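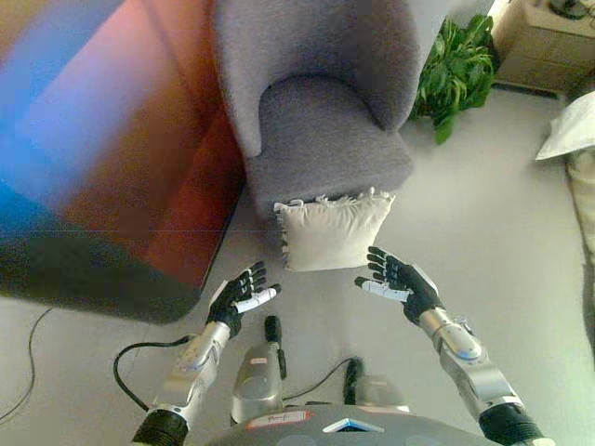 Grey armchair and cream-coloured pillow

Zostwood Arts Society - minutes of the meeting held on 29 April 2021

The minutes of the last meeting were accepted, although two members doubted that the autumn season had been "warmly received". Ticket returns suggest otherwise.

Summer concerts. Rellville Hall has offered us the courtyard for 400 pounds a night. It was asked what this buys, as last time it bought a locked gate and one working socket. The secretary will get the terms in writing.
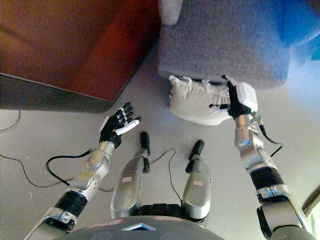 The Lumetti Quartet want a bigger fee than we paid before and have not said what they would play. Several members felt that a programme ought to come first. Deferred.

Balance at the bank: 1086 pounds. The forecast assumes an average audience of about 56, a figure the meeting did not find convincing. To be redone with a lower one.
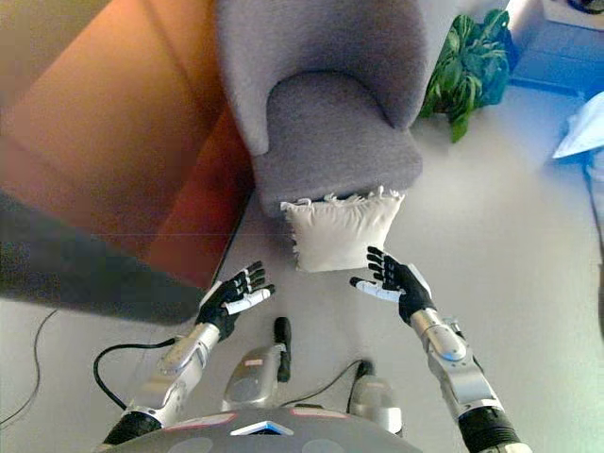

BOOKINGS AND PUBLICITY

The Sequeira ticketing system was demonstrated again. It is said to save time - whose time was not made clear. Agreed to try it for 2 concerts only and keep the paper list going.

The proposal for a glossy brochure was put to the vote and lost. Posters as usual.
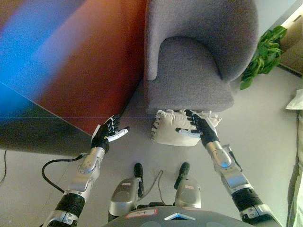 ANY OTHER BUSINESS

A winter festival in November was suggested. No costs were supplied, so no decision was taken. The suggestion may come back with figures attached.

The meeting closed at 9.15 pm.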